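September, evening

Chess again. I can't leave it alone this month.

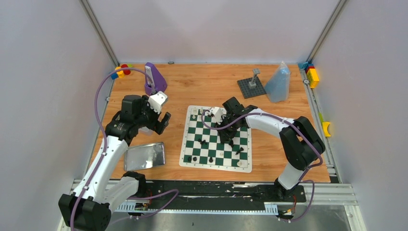
Went over the endgame from the Prondham club night after dinner and still think I had a draw in it. Cheng-en says no. He says I traded the second rook because I was tired, and he's probably right, since it was move 37 and I had stopped writing my moves down properly by then. I've decided I want a roll-up board of my own for this sort of thing. The green and white vinyl kind with the white border is easy on the eyes, and it can sit a little crooked on a wood-grain tabletop without bothering me the way a crooked wooden board does. Black and white pieces show up well on the dark green too. My old brown set is hard to read in lamplight, and I lost a bishop on it once just from not seeing the diagonal.

Played two games with Hsin-yi before that. Lost the first in a French, won the second when she left a knight hanging. She has been reading the Clivden opening book and now plays everything out of it very fast, then slows to a crawl when the book runs out. We agreed on 60 minutes each for next time – I asked for more and she said absolutely not.

Sorted the pieces in the hall drawer. There are two incomplete sets in there, and the pawns from one are a bit shorter than the pawns from the other. Put them in separate bags. One white king is missing. Looked under the couch and in the coat pockets, found a bus ticket and a button. Will use the salt shaker until it shows up.

Cheng-en is driving to Kindari for the open section and wants me to come. The entry fee is 700, which seems like a lot for losing five games in a gym. Told him I'd think about it. If I go I should learn at least one answer to the London, because everyone at my level plays it.

Did some tactics in bed, mostly forks and back-rank mates. Got four wrong in a row and quit. Need to call Hsin-yi about the clock, mine sticks on the left side. Also milk, lamp bulb, and return the Dzene book to the library.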